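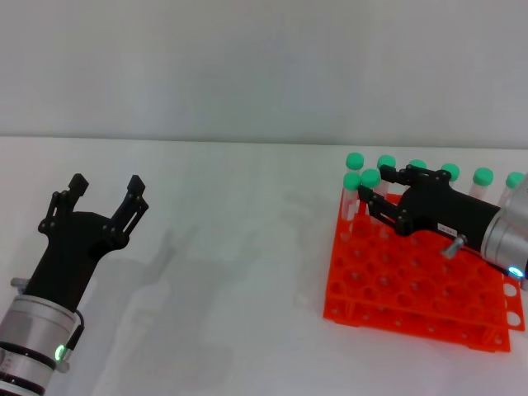

How many demos do you need before a learning system can move test tubes around a rack?

More than you'd like, and the number matters less than how different they are from each other. Our first batch was 400 and it taught the policy one very good habit in one very exact spot.

Okay, thread, because three people asked me the same thing this week and I keep typing half an answer on my phone.

**2/** The project is called Nuchit. Two arms, one table, one rack, tubes with caps. I drive the arms, the system records what I did, and later a model tries to do it without me. I've been at it since March and my shoulders would like a word.

**3/** We're at 1037 recorded episodes as of this afternoon. Of those, 501 made it into the training set. The rest are sitting in a folder called "maybe," where I suspect they'll live forever.

**4/** What gets an episode thrown out? Mostly me hesitating! If I hover over a cap for four seconds trying to decide on an angle, the model learns to hover too. The first policy we trained would drift over a tube and just... think about it. Very relatable, totally useless.

**5/** So now I do a dry run in my head before I hit record. Pick the tube, pick the approach, pick where it's going. Then go, and don't fix small stuff unless it's really going wrong.

**6/** BUT (big but) you do want some fixing in there. Kauko Suominen, who runs training on our side, asked me for a batch where I start from a bad grasp on purpose and recover. I recorded 22 of those in one evening and they helped more than the couple hundred clean ones before them. I was a little annoyed about that.

**7/** Things I change between episodes: rack angle, rack position, how many tubes are in it, which rows they're in, which arm goes first, where the arms start. I keep the list taped next to the keyboard or I drift back to my favorite setup without noticing.

**8/** Clear tubes are a pain, by the way. The body of the tube is mostly whatever is behind it, so the caps end up doing a lot of work for the cameras. If you get to choose your caps, pick a color that isn't the color of your rack. You're welcome.

**9/** Someone asked about the arm that isn't doing anything. Record it! We cropped the idle arm out of the data early on and the policy had no clue what to do with it at test time. It wandered. Now "stay parked over there" is part of every one-handed demo.

**10/** Labels: I write one line per episode right after it ends, while I still remember. "Back row, second try, nudged neighbor." I tried doing them all at the end of the day once and every single one came out as "fine I think."

**11/** Our logging runs on a thing called Hurow that we built in-house, so no, I can't share it, sorry. A spreadsheet and decent file names will get you surprisingly far though. That's what we had for the first month.

**12/** Next up is handing a tube from one gripper to the other in the air. I've tried it a handful of times and dropped most of them, so expect a grumpier thread. Going to go find dinner, will answer replies after eight.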